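**Stunport Town to stay at Grurneveck Road as club agrees new lease and reopens season card renewals**

6 May 2020

Stunport Town Football Club is very pleased indeed, and more than a little relieved, to be able to tell supporters that a new lease on the Grurneveck Road ground has been signed, and that the club will go on playing its home matches there for the next six seasons.

We know that a good many of you have been worrying about this since well before football stopped. The old agreement was due to run out at the end of July, and with everything else that has happened this spring there were weeks when it looked as though the talks might simply be put to one side until it was too late to do anything useful with them. We are grateful to our landlords, Flovell Estates, for keeping them going by telephone and email, and for the patience they showed when our half of the paperwork arrived in the wrong order (twice, we're afraid).

The new lease covers the pitch, the main stand, the clubhouse and the lower car park. It also brings in the strip of land behind the Ivanyshyn End, which the club has used for years on little more than a handshake, and which we now hold on proper terms. Supporters who park there on match days can carry on as before, though we would still ask you to leave the gate clear for the ambulance.

## What happens to this season

Like every club at our level, we had hoped to finish our fixtures, and with the side sitting where it was in the table we had more reason than most to want the chance. We were four points off the play-off places with a game in hand, the home form had come right after that wretched run before Christmas, and the last match at Grurneveck Road drew a crowd of 296 on a filthy afternoon with the wind blowing straight down the pitch. It was a lovely noise, and we have missed it.

There will be no more matches this season. Tickets already bought for the remaining home games can be refunded in full, and the office will honour any claim made before the end of July. A number of supporters have kindly written to say that they would sooner the club kept the money. We are touched by that, and it does help, but please don't feel you must. Plenty of households are finding things hard at the moment and we would much prefer that you came back to us next season with a few pounds in your pocket.

The end of season supper and the supporters' coach trip have both been called off. Deposits for the supper will be returned by post, so if you have moved house please let the office know.

## Work on the ground

The lease allows us to get on with several jobs that we couldn't sensibly start while our future at the ground was in doubt. The first is the drainage along the touchline in front of the main stand, where anybody who has stood by the dugouts in January will know what we mean. New pipework will go in over the summer as soon as the contractor is able to bring a crew in safely, and that whole side of the pitch will then be levelled and seeded.

After that comes the covered terrace at the Ivanyshyn End. The roof is sound but the steps underneath it are tired, and the crush barriers need replacing before we can open the full width again. When the work is done the terrace will hold 900, with a flat area at the front for wheelchair users and their companions, who have put up with a poor view from beside the tea hut for far too long.
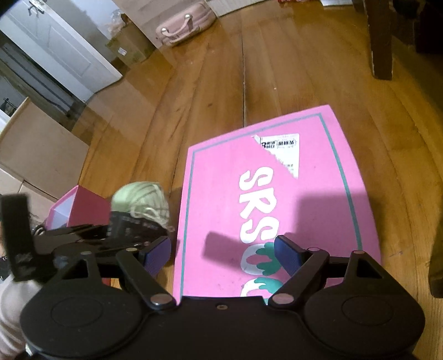 ## Season cards for the coming campaign

Renewals open today. We don't yet know when the new season will begin, or whether we shall be allowed a full ground when it does, and we would be foolish to promise otherwise. What we can say is that prices are frozen in every category, that existing holders may keep their usual seats, and that if any home league matches have to be played without a crowd, card holders will be given the choice of money back for those games or the same amount off the following season's card.

Children under six will continue to come in free with an adult. Cards for older juniors can be added to any adult renewal, and you may spread the cost over monthly payments if that makes life easier.

The office is closed to callers for now, but the telephone is being answered on weekday mornings and messages left at other times will be returned. Renewal forms are going out by post to all current holders this week. Please be a little patient with us if yours is slow to turn up, as we are folding them at several different kitchen tables.

## A word of thanks

The club would like to thank everybody who wrote to the council and to Flovell Estates in support of our staying put, including the supporters of several neighbouring clubs who had no need to trouble themselves and did so all the same. Thanks go as well to our players and coaching staff, who have been ringing round older supporters who live alone, and who tell us that the conversations have tended to be long, and fairly frank about our defending at corners.

Supporters who would like one of those calls, or who know somebody who might, are warmly invited to leave a name and number with the office.

**Ends**

**Notes for editors**

- Grurneveck Road is the home ground of Stunport Town Football Club.
- The new lease runs for six seasons, beginning when the present agreement ends in July.
- Press enquiries should be made to the club office by telephone on weekday mornings. Photographs of the ground and a copy of the club crest are available on request.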